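4.2 Comparison of the two end effectors

The second phase of the project compared the Gesonach parallel gripper with the Mogensen multi-fingered hand. Both were driven by the same Bandier controller, and the task was to place soft objects in a shallow bin. Each end effector completed 33 attempts. An attempt was recorded as failed if the object was dropped outside the bin or had not been released within 12 seconds.

The hand was fitted with its green covering throughout. Its approach path was set higher than that of the gripper, as the curled fingers required additional clearance above the rim of the grey bin.

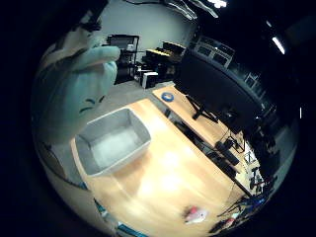
Borna remarked at the interim review that the comparison was weighted in favour of the hand, and asked whether the gripper would have performed better with longer jaws. The point is accepted. The jaws supplied were the shortest of the 3 sets available, and the remaining sets could not be calibrated before the end of February.

With this limitation, the hand succeeded in some 67 per cent of attempts and the gripper in slightly over half. Most failures of the hand occurred on release, when material caught between the fingers. The gripper failed mainly at pick-up.

4.3 Wrist camera

Calibration of the wrist camera was repeated after each change of end effector.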